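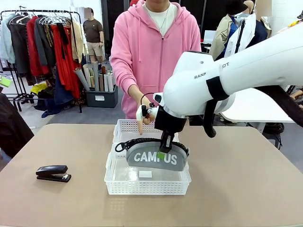 **What's in the Jostuleo set, and who can use it?**

It's a set of short tabletop recordings made by a student robotics club: an arm picking up, moving and putting down ordinary small things, with a bit of written instruction attached to each go. Anyone may use it for coursework, research or plain curiosity, as long as you keep the licence file with it and don't try to work out who any of the people are.

# Jostuleo Tabletop Set

Hello, and thanks for stopping by! Jostuleo is the work of the Skumomstead student robotics club, put together over one long term of after-class sessions (and a fair few packets of biscuits). We began it as a club project for the Trurkdale student showcase, where every entry had to come with data that other teams could open and use. The showcase came and went in April, but we'd grown rather fond of the thing by then and kept adding to it, so what you have now is a good deal bigger than what we handed in.

## What you get

The set has 4,000 episodes. Each one is a single attempt at a single task, and each lives in its own folder with:

- `video.mp4` - the view from the fixed camera
- `joints.csv` - joint positions and the gripper opening, sampled at 15 Hz
- `task.txt` - the instruction, in one plain sentence
- `notes.txt` - anything the operator felt like writing down afterwards (optional, and sometimes very chatty)

Instructions look like this:

```
Pick up the grey pouch and put it in the basket.
Take the pouch out of the basket.
Move the stapler to the left side of the table.
```

We wrote them the way we'd say them to a friend across the table, so the wording wanders. One person's "pouch" is another person's "pencil case", and we decided to leave that alone. If you need tidy labels, `vocab.csv` maps the wording onto a shorter list of object names, and you can join it on the episode ID.

## How the episodes were collected

All of them were driven by club members, most of whom had never touched an arm before joining. New people spent their first session watching, the second one moving the arm with nothing on the table, and after that they were let loose on soft objects. Pouches are lovely for beginners. They squash a little when you get the grip slightly wrong, and there's usually a seam or an edge to aim for. Staplers are less forgiving, as many of us found out, and a shiny one is hard going for a vision model too.

We worked in a shared room full of other people's projects, and you'll find clothing racks, tables and passersby in the background of many recordings. We're quite pleased about that. A model that has only ever met a bare wall tends to get confused the first time someone walks past in a bright jumper!

Faces are blurred or out of view throughout. If you come across one we've missed, please open an issue with the episode ID and we'll pull the recording and fix it.

## Splits

| Split | What it's for |
|---|---|
| `train` | The bulk of the episodes |
| `test` | 800 episodes, kept aside from the beginning |
| `practice` | 4 short episodes for checking your loader works |

The practice episodes aren't included in the total. Start with them, truly. They download in no time and they'll tell you straight away if your video library is unhappy.

## Loading it

We use Majali, our own little Python loader, which sits in the `tools/` folder:

```
from majali import load_split

episodes = load_split("practice")
for ep in episodes:
 print(ep.id, ep.task)
```

Majali reads the files lazily, so asking for the whole training split won't fill up your laptop's memory. It does assume you've kept the folder names as they are. If you've renamed anything, pass `root=` and cross your fingers.

## Things to know before you train on it

- Failed attempts are included and marked `success: no` in `index.csv`. Filter them out if you like, though we had good results keeping them in.
- Mesh baskets and zippers are fiddly for depth estimation. We haven't included depth.
- The gripper opening was recalibrated partway through the term. The `calib` column says which version applies, and Majali handles the conversion for you.
- Lighting changes with the time of day. Sessions ran from 4 pm until pack-up, so the later ones lean more on the ceiling lights.
- A few `notes.txt` files are mostly about dinner.

## Contributing

We'd love more objects, particularly floppy ones. Have a read of `CONTRIBUTING.md`, record a handful of episodes in the same layout, and run `majali check` on the folder before sending them our way. Small contributions are very welcome - a single well-labelled episode is still useful to us.

## Licence

CC BY 4.0. Please credit it as "Jostuleo Tabletop Set, Skumomstead student robotics club".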